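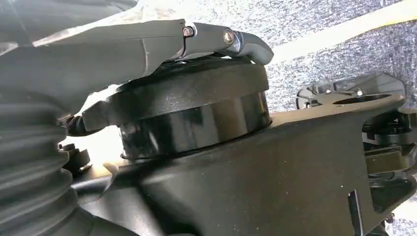
Fig. 1. Grey gripper finger hooked over the rim of a black cylindrical object.

Five stars for what? Reading customer reviews of two reading journals

Project report, Consumer Writing unit, Pornenside
Supervisor: Saulius Lill
Submitted 3 September 2024

We use cookies to remember your settings and see which pages get read. By continuing to browse you agree to this. Accept | Manage preferences

Why I picked this

I buy too many notebooks, and I buy nearly all of them after reading the reviews. Last year I got a reading journal (the sort where you fill in the title, the author and what you thought of it) on the strength of a page full of people saying it was excellent. It was fine! The paper was a bit thin and my pen went through it, and when I went back to the reviews to see if anybody had warned me, I found that hardly anyone had mentioned the paper at all. They'd mentioned that it was a great gift, and that the postage was quick, and one person had given it five stars before it had even turned up.

So that became my project. I wanted to know what people talk about when they review something simple, and whether a person could use those reviews to decide anything. Saulius was keen on the idea but told me to keep it small, which I grumbled about and then was very glad of by the end of July.

What I looked at

I chose two reading journals sold through Larkska, the online bookshop most people in my course use for set texts. One is the Dzene, a hardcover with printed prompts on each page, and the other is the Grerkari, a softcover that's mostly blank apart from a few headings. They cost nearly the same and do the same job, so I figured the reviews ought to be fairly comparable.

Between them they had over 500 reviews, and my original plan was to read every one. I lasted an afternoon. After that I cut it back to the ones with at least three full sentences in them, which left me with 117. I know that throws away all the short ones, and I'll come back to that, but "Love it!!" doesn't give you a lot to work with when you're trying to sort comments by topic.

I read each one through and wrote down what it talked about. My headings were paper, binding, layout, looks, price, delivery, gift, and a last one I called "other" that ended up much too full. A review could go under as many headings as it liked. I also noted the star rating, but I covered that column up while I was reading – otherwise I found I was deciding what somebody meant before I'd got to the end of their sentence.

Musyoka Magesa from my tutorial group did a batch separately with the same headings so we could see how well we agreed. We agreed nicely on delivery and price. We did not agree on looks and layout at all, and had a long talk over hot chips about whether "the pages are beautifully set out" belongs in one or the other. In the end I changed the rule so that anything about where things sit on the page is layout, even if the person is only saying it's pretty, and then I had to go back and redo my first lot. Very boring evening.

What I found

The biggest surprise for me was the gift reviews. Loads of people had bought the Dzene for somebody else, and what they were reviewing was how pleased their mum or their niece looked when she opened it. I don't think there's anything wrong with that (it's a lovely thing to read, to be fair) but it does mean the reviewer hasn't written in it, and can't tell you if the ink comes through. The Grerkari had far fewer of these. My guess is that a hardcover looks more like a present, but I didn't ask anybody, so please take it as a guess.

Paper hardly came up in the five star reviews for either journal. It came up constantly in the middling ones. If you only look at the top reviews, which is what the Larkska page shows you first, you'd think the paper was nothing special either way. Scroll down to the people who gave it a three and you get paragraphs about fountain pens, highlighters, which side of the page curls, and one very patient person who had tested every pen in their house and typed up the results. That review was the most useful thing I read in the whole project and it had no helpful votes.

The one star reviews were mostly about delivery. A bent corner, a missing parcel, the wrong colour in the box. I felt for these people, but it's hard to know what the number is doing there. The average star rating for each journal has the journal and the courier mixed up in it, and there's no way to pull them apart from the front page.

Then there were the reviews that didn't sound like they were about a journal. I mean the ones that say it's a quality item at a good price and they would recommend this item to anyone who needs an item like this. You could paste those under a garden hose. I had a heading for them in my notes, "could be anything", and for a while I thought I'd found a pile of fakes and got quite excited. Saulius asked me how I knew, and of course I didn't. Plenty of real people write like that when a shop emails them asking for a review. I took the word fake out of my draft and I'd ask anyone reading this not to put it back in.

Things that went wrong

Leaving out the short reviews was a bigger decision than I realised at the time. People who write long reviews are probably the fussy ones (hello, it's me) and so my sample might make both journals sound worse than most buyers found them. If I did this again I'd take a random batch of everything, short ones included, and put up with the boredom.

I should also have saved the pages on the first day. Larkska reshuffled the order of reviews partway through, and I lost a good hour working out which ones I'd already done. In the end I copied the lot into a document and gave each one its own label, which is what Musyoka had told me to do in the first place.

And "other" was a mess. It had people talking about the smell of the cover, people talking about their book club, and somebody explaining why they don't like reading journals in general. Another heading for how the person used it would've soaked up a fair bit of that.

What I'd do with it

For shoppers, I'd say start with the three star reviews and search the page for the one thing you care about. For me that's paper. For my sister it's whether the thing lies flat. The top reviews are nice company but they didn't tell me much about either journal.

For the shop, it would help to ask two separate questions, one about the product and one about the delivery, and to let people tick a box saying they bought it as a present. I've written this up as a short letter to Larkska, attached at the back, and if they reply I'll add it to the copy in the department office.

I did buy the Grerkari when I'd finished, for the record. The paper's better than my old one, though the cover has started to curl at the corner and I still haven't written my review.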